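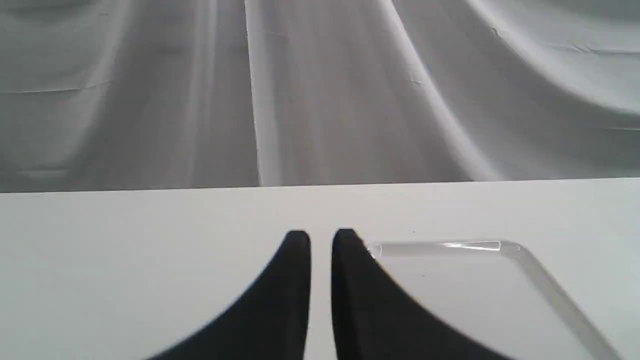
## 自作アーム、透明なトレーの縁をつかめません

Huguette Barbier

自宅の作業台で組んでるアームです。指は黒、台は白、トレーは透明。手首カメラの画像で縁を検出→指を閉じる、という流れなんですが、縁がほとんど拾えない。光ってる所だけ輪郭が出て、あとは台と同化します。

露光は2000で固定、しきい値は28。40まで上げたら今度は背景の布のシワを拾いだした…。制御ソフトはPranuna。火曜に工房で人に見せるので、それまでになんとかしたいでです。

---

**Savchuk**

透明は無理。色つきのトレー買いましょう。以上。

---

**Matvii Pavliuk**

しきい値をいじっても多分だめです。白い台に透明だとコントラストがほぼ無いので。順番に試すなら

- トレーの下に濃い色の紙を敷く。まずこれ
- 照明を横から低めに。縁の反射が線でつながりやすい
- 検出範囲を台の上だけに切る。布のシワはこれで消えるはず
- それでもだめなら画像はあきらめて、位置決めの枠を台に固定して座標で取りに行く

うちのは最後のやつで落ち着きました。高さはサーボ値1465で決め打ち。トレーを替えたら測りなおし、面倒だけど確実。

あと手首カメラ一台で全部やろうとしないほうがいいです。離れた所にもう一台置くと、アームと物の位置関係がまとめて見えるので、ずれの原因を探すのがだいぶ楽。カップみたいな不透明な物で先に座標合わせをやって、透明はその後で。

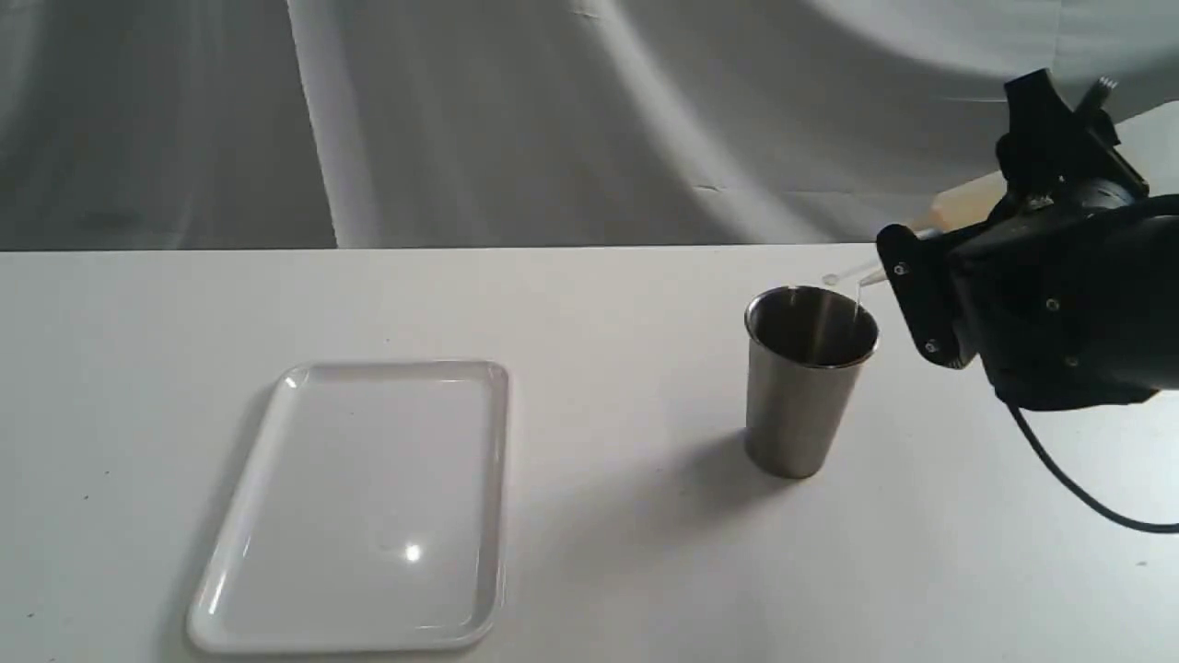
**Dallow**

横からですみません、二台目のカメラって同じUSBハブにつないで平気ですか? うちだと片方の映像が止まるんですが。ハブはセルフパワーです。

**Matvii Pavliuk**

ハブ分けてください。それか解像度を下げる。うちは本体側のポートに一台ずつ直挿し、それで止まらなくなりまた。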